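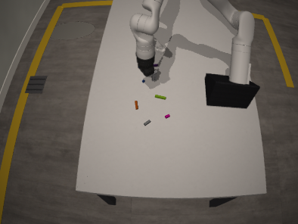

The hymn-tune evening is back, and you should come even if you can't read a note

If you missed the spring round, the short version is that a bunch of us who write songs got together in the back hall at Lerkeck, each took the same old melody, and went home to put new words to it. Two weeks later we sang them to each other. I have been writing songs for a long time and I don't remember a night I enjoyed more!

The new round starts in October, and the melody is one called Vídalín. It's short, it sits in a comfortable range for most voices, and it has this wonderful odd turn in the third line where you think it's going home and it goes up instead. I've been humming it over the dishes for a month. Whatever you write has to survive that turn, so save a strong word for it. (In my first draft I landed on "of." Don't do that.)

A few practical things. We meet at 7:00 p.m. and there are 80 chairs, so please sign up at the desk or by replying to this newsletter. You get two weeks to write. Lyrics should stay under 300 words, and that limit is real this time — last round we had a ballad with eleven verses, and I loved it, but the bus doesn't wait. You can sing it yourself or hand it to someone else, and the Guson trio will be there again to back anyone who'd like a guitar, a fiddle and a low harmony behind them. They'll need your key ahead of time. If you don't know your key, hum it to them at the first meeting and they'll find it.

Co-writing is welcome, and I'd love to see more of it. Two of my favorites in the spring came from pairs who had never met before that first night, one writing the verses and the other the chorus.

We're also putting together a second Oditz songbook! The first one went out to 510 people, which still makes me grin, and I keep hearing from readers who've sung from it at kitchen tables and in cars. Every song from this round can go in if the writer wants it there. You keep your rights, and we print your name the way you'd like to see it. Please send typed words with the chords above the line. Handwritten pages are lovely but I misread them, and one poor songwriter's "river" went to print as "liver."

The recordings from the spring are up on the listening page now, coughs and all. Start with number 2 if you only have a few minutes. The chorus comes in late and it's worth the wait.

Last updated: September

Search this site Enter keywords Go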